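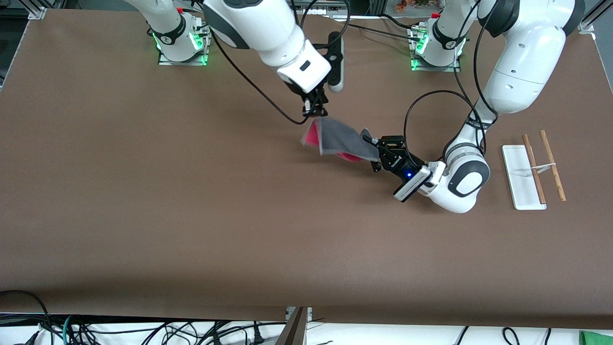 Pump runs on and off overnight with all taps closed

7 min read

Status: Closed
Opened: 3 June 2016
Product: Ondovo tank pump with Aguirre pressure controller
Site: house and shed, Trerkthorpe
Opened by: Rutilio Villaseñor
Handled by: Heriberto Montes

Rutilio Villaseñor wrote:

The pump on our rainwater tank starts up by itself during the night. All taps are off, nobody is showering, the washing machine is not on. It runs for a few seconds, stops, and then does it again 20 minutes later. It goes all night. We noticed it first in March but only now and then, and I put it down to the toilet in the back bathroom, which has always been a bit slow to fill. I have replaced the washer in that toilet and it made no difference.

The tank supplies the whole house, the garden taps and a line down to the shed. There is no town water here. The pump sits on a slab beside the tank under a plastic cover. The controller is the Aguirre one that came with it. No error light. Pressure in the shower is fine.

I have looked through the booklet and the section on cycling says "check for leaks", which I have done. I can't see a leak anywhere.

Heriberto Montes wrote:

Thanks for the details. A pump that starts at regular intervals with everything turned off is responding to a slow loss of pressure on the outlet side. The water is going one of two ways: out of the pipework through a leak, or backwards through the check valve and into the tank. We need to find out which before you spend money on anything.

Please do the following and write down what you get.

Close the isolation valve on the outlet side of the pump, the one between the controller and the house. Leave the pump switched on. Wait an hour. Note whether the pump starts in that time.

If it still starts, the loss is at the pump, the controller or the check valve. If it stays quiet, the loss is somewhere in the house, the garden or the shed line.

Do the test at a time when the household can manage with no water. Let people know before you close the valve.

Also, can you tell me if there is a pressure tank fitted? It would be a steel vessel on the outlet pipe, normally painted blue or grey.

Rutilio Villaseñor wrote:

No pressure tank. Just the pump, the controller and pipe.

I couldn't do the test properly. There is a valve where you say but the handle is seized and I don't want to force it. The plumber who put it in was from Tovwood Plumbing and he has retired.

Heriberto Montes wrote:

Don't force it. Those lever valves can snap at the stem after years in the weather and you would lose supply to the whole place.

Try working it instead. Switch off the pump at the power point, open a garden tap to take the pressure off the line, and move the handle a few millimetres each way with your hand only. No spanner on the handle. A bit of silicone spray around the stem is all right. Do not use an oil-based spray on a drinking water fitting.

If it won't free up after that, leave it and we will go at it from the other end by shutting off the branches one at a time.

Rutilio Villaseñor wrote:

Got it moving. It closes most of the way but I can still hear a hiss when it is shut, so I don't think it seals.

I ran the test anyway. Pump started during the hour, but not as often as it does normally.

Heriberto Montes wrote:

That is a useful result but it doesn't settle it. If the valve were sealing and the pump still started, I would say check valve straight away. With the valve passing a little, a leak in the house would still draw through it, just more slowly, and that matches what you heard.

Next step is the branches. Do you have a separate valve for each of these?

– hot water unit
– garden taps
– shed line
– toilets (there should be a small tap at the wall behind each one)

Turn them all off, open the main valve again and listen. Then turn them back on one at a time, leaving enough time after each for the pump to show itself. Give each one at least 3 of your normal intervals. It is slow work but it needs no tools.

Rutilio Villaseñor wrote:

Results, in the order I did them.

Everything off: no start. I left it for well over an hour and it was silent. First time in months.

Hot water on: no start.
Toilets on: no start.
Garden taps on: no start.
Shed line on: started, and then again on the same interval as before.

I then turned off the shed line by itself with the rest on and left it overnight. No starts that I heard, and I was awake for a fair bit of it. My wife says she didn't hear any either.

So it is the shed line. I was down there and nothing is dripping. There is one tap over a trough and a washing machine connection that has a cap on it. Both are dry. The floor is dry.

Heriberto Montes wrote:

Good, that clears the pump, the controller and the check valve. I'd have been surprised to see the check valve fail at that age, but they do get grit under them.

The shed line is buried, I take it? How long is it, what is the pipe made of, and does anything drive over it?

Rutilio Villaseñor wrote:

Buried, yes. Black poly pipe. It goes from behind the tank, across the back lawn, under the gravel where we park the trailer, and comes up inside the shed wall. I'd have to pace it out to tell you the length. It was laid before we bought the place, so I don't know how deep it is. I have the old sketch from the previous owner but it only shows the line as going straight, and I know it doesn't, as I hit it once with a star picket on the far side of the lemon tree. That was repaired with a joiner.

Heriberto Montes wrote:

The joiner is the first place I'd look. Compression joiners on poly let go slowly when the ground moves, especially if the pipe was cut at an angle or pushed in short of the stop. The second place is wherever the pipe passes under the gravel.

Before you dig, walk the line after a dry spell and look for grass that is greener than the rest, soft ground, or gravel that has sunk. The loss is small, so there may be nothing on the surface at all. If you have a length of steel bar, hold one end against the ground and your ear to the other while the line is under pressure. Some people get on well with this and some hear nothing.

Rutilio Villaseñor wrote:

Tried the bar, heard nothing except the neighbour's compressor.

Dug at the lemon tree. The joiner was wet and the soil under it was mud for a good way down. The nut on the shed side was only finger tight. I tightened it and the weeping stopped, but when I wiped it dry it came back as a bead after a while.

Heriberto Montes wrote:

Replace it. Once the ring inside has been sitting loose with grit in it, tightening won't hold for long. Any rural supplies shop will have them. Take the old one with you, or measure the outside of the pipe, and make sure you match the pipe type. Rural poly and metric poly are different sizes and the fittings look almost the same on the shelf. I think this catches more people than anything else on these jobs.

When you fit it:

Shut off the shed line and open the tap at the trough.
Cut the pipe square with a proper cutter. A hacksaw leaves a burr.
Take the burr off the outside edge.
Push the pipe in until it stops. Mark it with a pen first so you can see how far it has gone.
Tighten by hand, then with a spanner until firm.
Leave the hole open overnight under pressure before you fill it in.

Rutilio Villaseñor wrote:

Fitted the new one. You were right about the sizes – I was sold the metric one first and had to drive back.

I cut back past the damaged part on both sides, so I needed two joiners and a short length of new pipe between them. Hole left open overnight, dry in the morning. The pump still started, though. Once in the evening and once that I heard early in the morning. Much better than before but not nothing.

Heriberto Montes wrote:

Did you close the tap at the trough fully after bleeding the line? And is the cap on the washing machine connection the same one that was there before?

Rutilio Villaseñor wrote:

Trough tap. It had a very slow drip and the trough drains straight out through the wall, so there was no puddle. It was dry when I looked the first time, so I suppose some grit went through when I turned the line back on. New washer in it, and I flushed the line out with the tap body off before putting it back together.

Pump has now been quiet for 4 nights. I have all valves open and the house running normally.

Heriberto Montes wrote:

That's a fix as far as I'm concerned. Notes for the record:

Cause: loose compression joiner on the buried line to the shed. Secondary: grit under the washer in the trough tap after the line was opened.
Parts supplied by Ondovo: none.
Pump and controller: no fault found.
Outstanding: isolation valve at the pump does not seal. Recommend the customer has it replaced next time a plumber is on site. Tank outlet valve will need to be closed first and the pump drained.

One more thing. The pump has had a lot more starts than it should have over the past few months. It won't have done it any good but these units are fairly tolerant. Watch for the controller being slow to cut out after you close a tap. If it runs on for longer than you are used to, reply to this ticket and it will reopen.

Rutilio Villaseñor wrote:

Will do. Is the valve something I can do myself?

Heriberto Montes wrote:

In most places that work has to be done by a licensed plumber when the line feeds the house, so I'd get one in. Ask for a full-bore ball valve with a stainless handle, and have a union put in beside it so the pump can come off without cutting pipe. Closing this now.

3 people found this ticket helpful

We use cookies to remember your sign-in and to see which help pages are read. By continuing to use this site you agree to this. Accept | Manage settings

Contact support | © 2016 Ondovo | Back to top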